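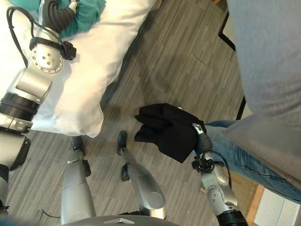
Linen and soft goods handling: second robot on the floor, what has changed for your staff?
Forum: Facilities and Accommodation Services > Automation

fold_line_3
We run housekeeping and linen for a residential training centre at Isstead, 201 bedrooms, carpet tile throughout. Since March we have had two legged humanoids on the accommodation floors doing pick-up: pillows, towels, cloths, anything soft that ends up on the floor at changeover. Two arms, pinch grippers, external cabling. They do not make beds and they do not fold to a standard we would put in front of a guest.

I am after information from other sites on three points.
1. Did you change job grades when attendants started working alongside the machine?
2. How do you record an intervention (someone picks the item up for it)?
3. Who is allowed to stop it?

Not interested in purchase price. That argument has its own thread.

Graltdale_Ops
1. No regrade. We added a task line to the existing description and it was a mistake. The attendants are now doing their old job plus watching a machine, and the second part does not appear in the room allocation. If a person is expected to stand within reach of the thing while it works, that is time and it should be in the minutes per room.
2. Tally sheet on the trolley. One stroke per intervention, reason code beside it.
3. Anybody on the floor, no permission needed, no write-up for stopping it.

tsegers
Thijs Segers, maintenance side, contract laundry and one hotel. Some notes on the work itself, as most of the staffing questions follow from it.

Cloth is a bad load. A rigid item has the same shape when you lift it as when you looked at it. A cloth pinched at one corner hangs in folds and the far end can be anywhere, including under a foot. Our interventions over the first 600 picks came to 82. I coded them all. The largest group was the second item coming up with the first, next was a drop during turning, then a plain missed grasp. Pillows gave very little trouble apart from the case slipping off.

What it changed for people: the attendant's attention moved from the bed to the floor. They now clear small things out of the walking path before the machine enters. That is a new task and it was on no plan I was given.

fold_line_3
82 in 600 is useful, thanks. Did the rate fall afterwards?

tsegers
It fell, but I would not credit the machine with all of it. The attendants learned to throw things where it picks well. Dark cloths go on the light tile now. Whether you call that an improvement depends on which budget you sit in.

kettle_and_mop
I am an attendant, eleven years, and I will disagree with a bit of this. "Watching a machine" makes it sound like standing about. I am generally sat down next to it for part of the pick-up, and I will say plainly that my knees are better for it. Bending was the worst of the job. Forty pillow lifts a shift off the floor adds up.

What I do object to is being timed as if it were not there. It is slower than me. If I wait for it I am late, and if I do not wait I am doing the bending again and the sheet says the robot did the room.

Graltdale_Ops
That last sentence is the fault in our figures as well. We found rooms logged as machine-cleared where the attendant had done the lot by hand to catch up. No blame attached, the sheet invited it. We changed the column from "cleared by" to "items by machine / items by hand". The numbers got worse and became usable.

hattori_bench
Hattori workshop here, we service the gripper end for several sites. Two technical points.

Cables. On any arm with exposed cable runs, check the slack at the upper joint at both ends of travel, with the arm loaded. A loop that is fine with the arm down can catch when it is raised across the body. Check straps and clips weekly. Someone on the floor can be trained to do it in ten minutes, and it should be someone on the floor, not a contractor who visits monthly.

Trailing leads. If there is any thin black cable on a dark carpet, treat it as a trip hazard for the person first and the machine second. Charcoal tile hides it completely from standing height.

On the grade question: if you give attendants the weekly check, pay it as a skill. We see far fewer avoidable call-outs from sites that do.

fold_line_3
Do you have figures for that?

hattori_bench
None I can publish. It is what the job sheets look like from this side. Weight it accordingly.

dunnage
Contrary view. I managed a floor with one of these for a season at a Trirkero site and I would not regrade on the strength of it. The task list moved four times in that season. First it was pillows, then all soft goods, then cloths only, then pillows again. If we had written a new grade each time we would have had four grades and a dispute. Pay a temporary supplement, review it at a fixed date, and write the grade when the work has stopped moving.

kettle_and_mop
Supplements get reviewed away. Ours did at my last place. I would sooner have the smaller thing in writing.

dunnage
Fair. Then put the review criteria in writing at the start. Ours were: interventions per shift, time in the room, and whether the attendant is responsible for any checks. If the third is yes, the supplement cannot go below a set floor. It held for as long as I was there.

tsegers
I would add a fourth, separation distance. If your risk assessment says the person stays outside arm's reach while it moves, then they cannot do the room in parallel and the time must be allowed. If it says they may be within reach, you need the reduced speed setting and the room takes longer. Either way it costs minutes. I have read assessments that assumed the large distance for safety and the small one for productivity on the same page.

Graltdale_Ops
We had exactly that document. It has been withdrawn.

On stopping: the first month, stops were low and I took that as good news. Then I asked on the floor and people thought a stop went on their record. Once it was made clear that it did not, stops went up and dropped items went down. Put it on the wall in large type.

fold_line_3
Ours go through the shift supervisor at present, by radio. I can see from the above that this needs to change.

kettle_and_mop
It does. By the time you have found the radio it has walked over the pillow.

fold_line_3
Summary of what I am taking to the site meeting, corrections welcome before 4 pm.

Stop authority to everyone on the floor, unrecorded against the person.
Items by machine and items by hand logged separately, reason code on interventions.
Weekly strap, clip and cable check given to attendants, with training, paid.
Supplement with written criteria including dunnage's floor, grade to be settled afterwards.
Minutes per room recalculated from the actual separation distance.

Floor clearing before entry I have left as an open item. I do not have a time for it yet.

tsegers
Time it with two different people and in an occupied room as well as a changeover. Ours differed enough that a single figure was no use.

hattori_bench
Add gripper finger wear to the weekly check. Compare against a new finger kept in the cupboard. Worn faces let thin cloth slide and the reason code will say "drop" when it ought to say "maintenance".

dunnage
Is the cost of the attendants' training time in your bid? Ours was left out and came off the cleaning hours.

fold_line_3
It is not. Adding it now.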